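FOR IMMEDIATE RELEASE

Student Robotics Team at Sadora Technical College Releases Litter-Sorting Dataset and Control Software

Two-arm system collects mixed household waste from carpet; 2,431 recorded runs available to schools and clubs

October 30, 2019 – The Umis student robotics project at Sadora Technical College today released the recordings, control software and test procedure from its work on floor-level litter collection with two robotic arms. The material is available at no charge to secondary schools, colleges and registered robotics clubs. 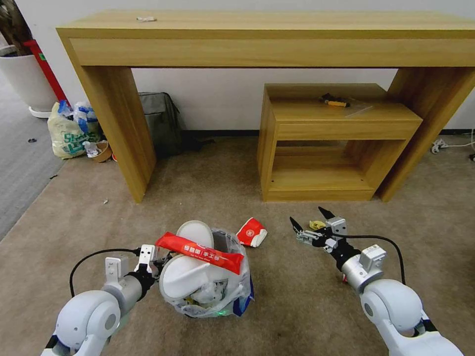 By Rasha Saliba, Sadora Technical College Press Office

The release consists of 2,431 recorded runs, the operator software used to record them, and a written procedure for setting up a comparable test room. Each run covers one attempt to pick up a single item from the floor and place it in a lined bin. Runs that ended with the item dropped, missed or caught on the liner are included and labeled as such.

Umis is a project course in the college's applied automation program. It is taken by six students and supervised by Wissam Aoun, senior lecturer in machine control. The current group began recording in September, after a summer spent rewriting the software that synchronizes the two arms.

The task was selected for its range of materials. Industrial picking exercises used in teaching generally rely on rigid parts of known shape, presented in a fixed orientation. Household litter has neither property. The test floor holds items such as a clear plastic water bottle, a light blue face mask, crumpled tissue, a thin wooden stick, flattened cardboard and a long red snack wrapper. Film wrappers and tissue change shape on contact, so a grasp planned from the first view of the item may no longer be valid when the fingers close.

"A bottle can be modeled as a cylinder and the model holds well enough," said Aoun. "A wrapper has no useful model. The students had to decide how much of the problem to solve in planning and how much to leave to correction during the grasp. They chose correction, and the software reflects that."

Each arm carries a parallel gripper with two pointed fingers. The software assigns one arm to the item and keeps the other available for the bin, where it can hold the rim or liner during a drop. Assignment is made at the start of each run according to the item's position and can be reversed once if the first arm can't complete its approach. Thoa Võ, the student responsible for motion planning, said that the reversal rule took longer to settle than any other part of the code.

"With no limit on reversals the arms would trade the same item back and forth," said Võ. "With none allowed, anything near the middle of the floor was often left behind. One reversal was the compromise – it is a setting in the configuration file, and other groups are free to change it."

The test area is furnished as a room. It has beige carpet, a light wooden console table against a white wall, a smaller piece of wooden furniture beneath the table and a cushioned stool. Objects that are not litter, among them a backpack and a potted plant, are part of the layout, and the software must leave them in place. 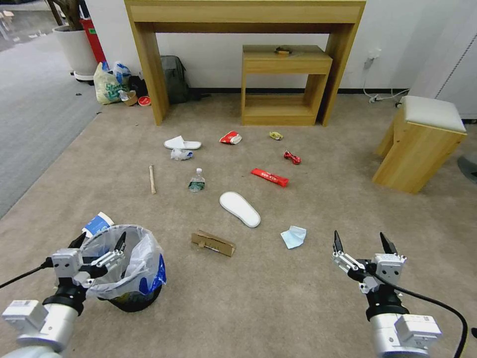
Contents of the release

The package is divided into 3 parts:

Recordings. Synchronized video and joint positions for all runs, with a text label for the item and the outcome.

Software. Source code for operator control, arm assignment and playback, with build instructions.

Procedure. Room layout, a list of litter types, reset instructions and scoring rules.

The scoring rules award a full mark for an item that is inside the bin liner at the end of the run and a half mark for one resting on the rim. Contact with furniture is logged but carries no penalty in the present version. A penalty is under discussion for the next revision.

Use in competition

The procedure will serve as the basis for the handling event at the Cuypers Student Automation Meet, where teams will be given 2 attempts on a floor laid out by the judges. Teams may use their own arms and grippers. Colette Charpentier, technical coordinator of the meet, said that the event would be open to single-arm entries, scored in a separate class.

Equipment maintenance for the Umis project is supported by Sutier, a regional supplier of laboratory fittings.

Availability

Schools and clubs may request access through the college's applied automation office. Requests should state the name of the supervising teacher and the type of arm in use. Recordings are supplied on a loan drive when a download is not practical.

Media contact

Yara Majali
Press Office, Sadora Technical College

Interviews with the student team can be arranged outside scheduled laboratory hours.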